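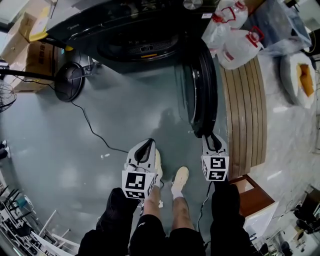
Laundry corner: the great reset

Well, the machine has been in for a few weeks now and I've had more messages about washing than about anything else I've put in this newsletter, including the marrow soup. So this month you're getting the whole laundry item in one go, and the seed swap list will have to wait until next time.

For anyone who missed the last one, our old washer finally gave up in the spring. It was a white top-opening thing that came with the house and it had been walking across the floor on the spin cycle for as long as we've lived in Cluvthorpe. I rather miss the noise. The new one is a Midea, black, with a round door on the front and one round silvery dial, and I am still getting used to bending down to it. My knees have opinions. I now sit on the back step stool to load it, and I'd recommend that to anybody over fifty, or anybody at all really.

First thing people asked: does a black one show the dust? Yes! Terribly. Every bit of fluff that comes off a towel ends up on that glossy front, and if you wipe it with a dry cloth you just move it about and add a few smears of your own. What works for me is a cloth that's been wrung out hard in warm water, then a clean tea towel straight after. No spray. I tried a spray and spent ten minutes polishing off the spray.

Second thing: the door. Leave it open. I know it gets in the way and I know you'll catch your hip on it (I have a bruise the shape of Wales), but a front loader that's kept shut between washes will start to smell like a pond by the end of the week. Ours stands wide open unless it's running. If you've got toddlers or a cat who likes a dark place to sleep then obviously that changes things, and you'll want to look inside with a torch every single time before you start it, or keep the laundry room door closed. Our cat has shown no interest so far but I look anyway.

While the door's open, have a feel round the rubber seal. Put your finger right down in the fold at the bottom, where the water sits. I've had hairgrips out of there, a raisin, a button I'd been hunting for since Easter, and a sort of grey felt that I didn't look at for very long. I wipe it with an old flannel after the last load on a Sunday and that's enough. If yours has already gone spotty with black mould, a paste of bicarb and a drop of washing-up liquid on an old toothbrush will shift some of it, although the deep spots in mine on the previous machine but one never did come out and I just lived with them.

Now, the floor. We redid the floor in there at the same time and I went for smooth and plain, no pattern, no grout lines to scrub. Lovely to mop. Also very good at showing you how many socks you drop between the basket and the drum, and the answer in this house is at least one per load. I've started doing a last look at the floor before I press start, and it has saved me more odd socks than any of the clever clips and bags I've been sold over the years. White socks I put in a pillowcase with a knot in it. You can buy a net bag but I already own pillowcases.

A word about white socks in general, as it was the most popular question by a mile. How do I get the soles clean? Mostly I don't! But an overnight soak helps a lot. Bowl of warm water, a scoop of ordinary soda crystals, a small squeeze of washing-up liquid, push them under with a wooden spoon and go to bed. In the morning rub the heels together with a bit of bar soap and put them through with the towels at 60. They won't look new. They will look like socks you could take your shoes off in at somebody else's house, and I've decided that's the standard.

Pale shoes are a different matter and I would keep them out of the machine altogether if you're fond of them. I washed a cream pair once, on cool, in a bag, all very careful, and the glue went at the toe and they dried the colour of weak tea. These days it's a soft nailbrush, a bit of hand soap and a damp cloth, laces out and washed separately in a mug. Stuff them with kitchen paper and dry them away from the radiator. It takes a day or two and you do have to wear something else in the meantime.

Black clothes, since we're on colours. I wash ours inside out, cool, with a short spin, and never in with towels. Shorts especially, if they've got a little printed logo on them - the logo cracks long before the cloth wears out if you wash it hot and face outwards. A reader in Holska wrote to say she adds a cup of white vinegar to the rinse for her blacks and has done for years. I've tried it three times now and can't say I see a difference, but they didn't smell of vinegar afterwards, which I'd been dreading, so no harm done. (Some machine makers aren't keen on vinegar and rubber seals. Check your booklet before you go mad with it.)

Water next, and I'll try to be brief. We keep big clear water jugs by the machine, and plenty of you seem to do something similar, so I know I'm among friends. The supply along our lane has been off and on since the pipe work began and I got caught out early on with a bowl full of soapy jumpers and nothing coming out of the tap. Never again. Clear plastic is best, so you can tell how full they are without lifting them, and I'd keep them on the floor and nowhere higher. They weigh more than you think. Use the oldest first and if one's been standing a long while, use it on the garden or the mop bucket and start it off fresh. Please don't put them anywhere you have to reach past the washer door to get at them. I did that for the first week and it was a daily annoyance.

The work on the lane is meant to be done by October. We'll see!

Detergent. I know I go on about it. You are almost certainly using too much, and so was I. With the old machine I'd tip in a great slosh and it never complained, but with a front loader the suds have nowhere to go and you end up with stiff towels and a film in the drawer. I've gone down to half of what I used to put in and the towels are softer for it. We've got fairly soft water here, mind you, so if your kettle furs up you'll need more than I do.

I've been using the Orulix powder this last month, the plain one in the cardboard tub, 27 washes to a tub if you believe the label. I make it a good few more than that at my half measures. It doesn't smell of anything much, and for me that's a point in its favour, as I cannot bear going to bed in sheets that smell like a taxi. It does clump if you leave the lid off in a steamy room, so put the lid back on. I've been told several times by my own household that I'm the one who leaves the lid off.

Once a month I run the machine empty on its hottest cycle with nothing in it but a scoop of soda crystals in the drum. I do it on the first of the month and I do forget, and when I forget I notice, as the tea towels start coming out with that slightly sour smell when you iron them. Pull the drawer right out while you're at it and wash it in the sink. The gap behind the drawer is worse than the drawer. Old toothbrush again. I'm getting through a lot of old toothbrushes.

And the filter! If your machine has a little flap low down on the front, there's probably a filter behind it. Towel down first, shallow tray under it, and turn the knob slowly, with the machine off at the wall. I did it quickly once at my sister's and we had to lift the lino.

What have I not covered. Tumble dryers, no, I haven't got one and I'm not getting one. Airers, yes, next time, I've a lot to say about airers. Wool, also next time, though if you're about to wash something precious right this minute then the answer is cool water, hardly any soap, don't wring it, roll it in a towel and tread on the towel.

A couple of bits of business while I've got you. The swap table at the Liyanage hall is on again on Tue 20 July from ten until 12, and this time there's a corner for household things as well as plants, so bring along your spare pegs, peg bags, washboards, irons that still work (please, only ones that still work), and any baskets you've stopped liking. Tea is 50p and the cake is whatever turns up. I'm bringing jars of soda crystals with the sock instructions written on the lid, as so many people asked.

If you've got a stain you can't shift, write and tell me what it is and what it's on, and what you've already tried. Beetroot I can help with. Turmeric I can only offer sympathy and a sunny windowsill - hang it where the light gets at it and give it a few afternoons. Biro depends on the biro.

Replies to the usual address, and do say whether you mind me printing your letter.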